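ok so I finally got somebody out to look at the roof and I have THOUGHTS, thread time

first, what happened. big storm in March, two ridge tiles came down in the flower bed, and by Friday I had a brown patch on the bedroom ceiling the size of a dinner plate

called three roofers. one never called back. one wanted to redo the whole north slope without even going up a ladder (!!). the third was Raimonds Mägi and he was up there before I'd finished my coffee

his quote was $606 for new ridge tiles, fresh mortar and a bit of flashing by the chimney. $156 of that is just the flashing, and I nearly skipped it. glad I didn't, he showed me the old piece and I could put my thumb through it

he also said the attic side matters as much as the outside, so now I go up with a flashlight every time it rains. 10 minutes, tops. look at the nails, they rust first

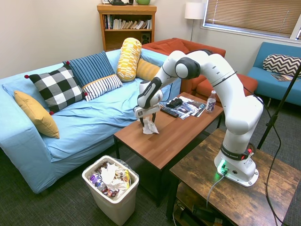
Triin Vītola replied that I should get the mortar checked again after the first hard frost, her ridge was redone with the same kind and it cracked in 7 places by spring

so that's going on the list, thanks Triin. does anyone know if the dry ridge systems hold up better? Raimonds offered one and I said no because of the price, and now I'm second-guessing it

ceiling gets painted next week, I'll post the color when I've picked one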